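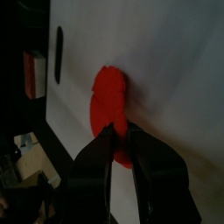 Wrist view, red piece held between the fingertips.

Kendlow manipulation software, weekly meeting
Monday, February 23, 2026

Present: Yung-ching Tai (chair), Clementina Bastos, Saqib Usmani, Leilani Strickland (minutes)
Apologies: Custódio Ramalho, who sent a bug report in his place

1. Last week's minutes
Approved after Saqib asked that "broke the planner" be changed to "updated the planner." Both versions stay in the record.

2. Perception
Clementina has the new Skalano segmentation model running on the wrist stream. It likes red things on white and is less sure of itself where the fingers cover part of the object. In the worst clips the mask takes in the fingertips too, so the planner is asked to grasp its own gripper. It has so far declined. She has 2,207 labeled frames and wants more with the fingers closed. Saqib asked whether shadows are being labeled as object. Clementina said 27 were, and that she knows who did it.
Action: Clementina to relabel the 27 by Thursday.

3. Two-arm planning
Saqib raised the planner timeout to 300 ms. Yung-ching pointed out that it was already 300 ms. Discussion followed — the config file is read twice and the second copy wins. The test layout stays as it is, with the cup standing on the orange disc and the red-fronted box next to it. Leilani wants the disc in the collision model as its own object, not merged with the cup.
Action: Saqib to delete one config file. Yung-ching to confirm which one first. 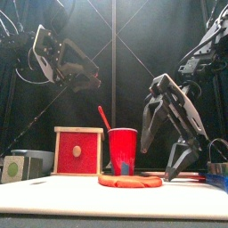 4. Tooling
Custódio's report says the Pardale log viewer shows left and right arms swapped when the window is narrow. Agreed workaround: wide window.
Action: Custódio, in his absence, to fix it.

5. Any other business
Peixoto branch still not merged. Carried over, as it has been since November.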